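4.2 Desk clearing

The desk-clearing chore is the least structured of the tasks in this study. The arm starts above a table on which a person has left ordinary objects, and it must move each one to the place given in the written instruction: drinks to the tray, writing tools to the cup, paper scraps to the bin. No object models are supplied. The policy receives the wrist view, the joint positions and the instruction, and it returns a target pose for the gripper at each control step.

Training used 400 demonstrations recorded by teleoperation at the Tatier site. A further 60 were collected in May at Srithong, with different operators and different lighting, and were held back to test transfer. Layouts were not staged to a template. Operators were told to leave the table as they would at the end of a work session, and the resulting layouts vary in how far objects are spread and how often they touch.

Three properties of these layouts matter for the results. First, object size varies within a single attempt, so that a finger spacing suited to a bottle leaves a wide margin on either side of a pen. Second, some objects are transparent or reflective, and their apparent edges shift as the wrist moves. Third, thin objects lie against or across each other, which makes the order of removal part of the problem. Figure 3 gives a wrist view from the desk-clearing set.
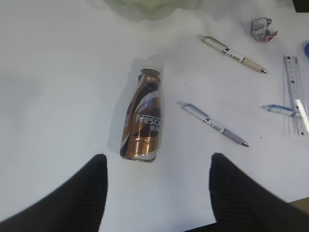
Figure 3. Wrist view, desk-clearing set. The bottle lies in line with the gap between the fingers. To its right are the pens and a clear ruler, with a light-blue pen overlapping the lower part of the ruler.

Slavica Halilović objects that a chore of this kind says little about household readiness, on the grounds that a person clears a desk in under a minute and would not accept a machine that needs supervision to do the same. She would score the whole table or nothing, and she regards success on single objects as a number that flatters the method. We report both measures for this reason, and the gap between them is large enough to support her point.

We ran 224 evaluation attempts. An attempt was scored as complete if every object named in the instruction reached its place without a human stop. An object was scored as placed if it was released inside its target region and stayed there for the length of the settling interval. Regrasping was allowed. Pushing an object off the table ended the attempt.

Bottles and other rounded containers were placed reliably when they lay on their sides with free space around them. The dominant error in this class was rolling after a late or uneven finger contact. The policy usually recovered by following the object and closing again, at some cost in time. Bottles close to the table edge were worse, and we excluded none of them.

Pens were harder. A pen lying by itself could be picked up if the wrist turned so that the fingers closed across the barrel, and the policy learned this turn from the demonstrations without a separate orientation term. When a pen touched a second thin object, the fingers often took both or slid over both. Whole-table completion fell to about 40 percent of attempts, and contact between thin objects was present in most of the failures.

Clear plastic gave a different kind of error. With rulers, the approach was frequently directed at a bright reflection instead of the body of the object. The strip is also thin enough that the fingertips must touch the table before closing, and the force limit in the Pamon controller stopped the motion in some of these cases. Raising the limit reduced the stops but increased the number of objects dragged. We kept the original value in all reported runs.

Small scraps of paper were graded separately. Their shape changes under the fingers, and a scrap counted as placed if it left the table and entered the bin in any form.

Transfer to the Srithong layouts lowered the placement rate for every class, with the smallest drop for bottles. Huguette Mallet's annotation of the failed attempts assigns most of the loss to the approach phase. Once the fingers were correctly placed, the closing and lifting phases behaved as they had at Tatier. This agrees with the ablation in Section 4.4, where adding a second, fixed view improved the approach and left the later phases unchanged.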